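Why I Still Get a Newsletter on Paper

2021-12-19
Filed under: Home, Complaints

The newsletter came again this week, folded in thirds and damp at one corner, and I read the whole thing standing up in my coat. I do this every time. I have a phone full of better writing, and I let all of it go stale while I find out what somebody thinks of the new drain covers on the Statau road.

If you have never lived in a place with a newsletter, I should explain that ours is called the Cloria and that it has been coming through the door for longer than I have had this door. It covers Vulitz, the bits of Statau that Vulitz considers its own, and a few houses on the hill that are claimed by both sides only when there is a collection. It is printed on paper the color of weak tea. The staples are never in the fold. I have kept every copy since I moved here, in a box that used to hold a fan heater, and last month the box gave out at the bottom and I had to face the question of what I was doing.

What I was doing was hoarding, obviously. But I sat down on the floor to sort them into a throw pile and a keep pile, and two hours later the throw pile had one thing in it, which was the lid of the box.

Part of the trouble is the classified page. I can't throw out a page with a notice on it reading "Wanted, left boot, brown, must match." There was also a run of seven issues in which the same upright piano was for sale, and each time the ad got shorter and the price got lower, until the last one said only "Piano. Please." I would have taken it, but I live up two flights and I don't play the piano.

Then there are the letters. The letters page in the Cloria works on a delay, as it comes out every two months and people here like to think a thing over. So an argument about hedge heights that began one August was still going the next August, by which time one of the hedges had died. Both parties kept writing. I think it was the best thing I read that year, and I read some prize winners. It had pace! It had Latin names for plants! The final letter ended with an apology about a wheelbarrow that had not come up before, and I have been wondering about the wheelbarrow ever since.
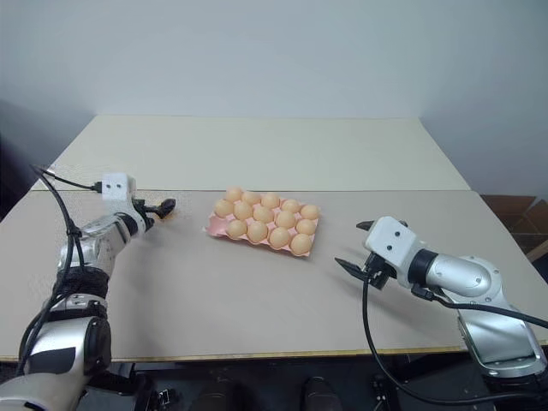

Vol. 12, No. 2, p. 10

I tried the online version, I want that on the record. The Cloria went digital for a while, by which I mean that a scan of it went up on a page that also sold gutter cleaning. The scan was sideways. You could turn it the right way up if you downloaded something called the Aliyu reader, so I downloaded it, and it asked for my location, my contacts, and whether I would like to be told when my friends were reading. I would not. I can't think of a single friend whose reading I'd like to interrupt with that kind of news.

It also turned out that I didn't read it. The file sat there looking important for a week or so, next to all the other files looking important, and then I forgot it existed. The paper one can't be forgotten in the same way, mostly because it is lying on the stairs and I have slipped on it.

My other problem with the screen version was the recipe. There is always a recipe in the Cloria, near the back, and it is always missing a step. I've come to depend on this. With the paper copy you can write the missing step in the margin once you have ruined the dish and worked out what it was. My copy of the plum cake has "COVER IT" written on it in capitals, with the date of the fire underneath. The bean soup just says "no." I consider these to be my collected works.

I did make an effort to be a contributor once. I sent in a short piece about the bus shelter in Vulitz, which has a bench you can't sit on (too high) facing a timetable you can't read (too low). I was pleased with it. I thought it had bite. It was printed under the heading "A Happy Memory of the Bus," with the last paragraph taken out to make room for an ad for firewood, and three people stopped me in the street to say how nice it was to see something positive. I haven't written in since. I now keep a blog, where I can remove my own last paragraphs.

So the box. I bought a new one, plastic this time, with clips. I put the issues in by year, and discovered that I'm missing one from the second winter I lived here, and instead of feeling relieved that there was slightly less of it, I spent an evening being annoyed. I've put a notice in the next Cloria asking if anyone has a spare. The form gives you fifteen words. I used ten, and then worried that it sounded curt, and added "thank you."

It won't come out until February, and then people will want to think it over. If the piano is back I'll let you know.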